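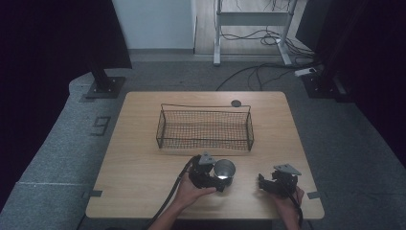 According to one reader who did the same tour last year, the afternoon slot is the one to avoid, as the looms get switched off for cleaning and you end up looking at still machines. We took the morning slot at the Flindley mill and can say the advice is good.

The mill opens to visitors on two mornings a month. You park behind the Peixoto warehouse and walk over the footbridge, then sign in at a small window and get ear plugs. Groups are limited to 6.

The first stop is the yarn store. It was colder than I expected and smelled of wool grease. Most of the yarn comes in from Revenow already dyed, and the cones are shelved by lot number, so the colors look mixed up until you get used to it. A blanket has to come from a single lot or the stripes won't match.

The weaving floor is the loud part. There are old shuttle looms on the left and newer ones by the windows. Our guide held up a board with the main facts written on it - a good idea, as you can't hear a word in there. Setting up a warp takes nearly 3000 threads for the widest blanket, all tied in by hand.

Washing and finishing are next door. The cloth goes in stiff and shrinks a good deal, and the floor is slippery, so wear proper shoes.

The shop sells seconds at a decent discount. I bought a gray throw with a flaw near one corner that I still can't find. Cards are accepted, but the coffee counter takes cash only. The bus back to Wutimach leaves from the main gate, and in July it runs later into the evening.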